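# Trokora wrist kit: is the service plan required?

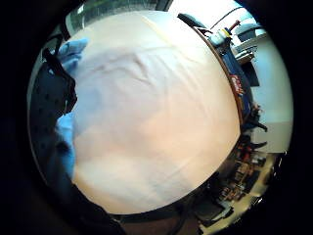
Our facility is evaluating the Trokora wrist kit for a pilot program beginning in June. Can the kit be operated without the annual service plan?

Posted by Brindomico

**Zatitz**

The kit operates without the plan. Recording, export and basic calibration are included in the purchase price. The plan adds replacement straps, remote support and a loaner unit during repairs. Buyers who decline it may enroll later, provided the unit has logged fewer than 200 hours of use. After that point an inspection is required before enrollment.

**Xiong**

We declined the plan and have had no difficulty with daily operation. Our one repair took 30 days, and no loaner was supplied. Departments with a single kit should take this into account.

Please also note that firmware updates are free of charge but must be installed manually. See page 113 of the manual. The procedure has 9 steps and the order matters.

**Brindomico**

Thank you both. We will purchase without the plan and review the matter when the pilot ends. Does the hour limit apply to each unit or to the account?

**Zatitz**

Each unit.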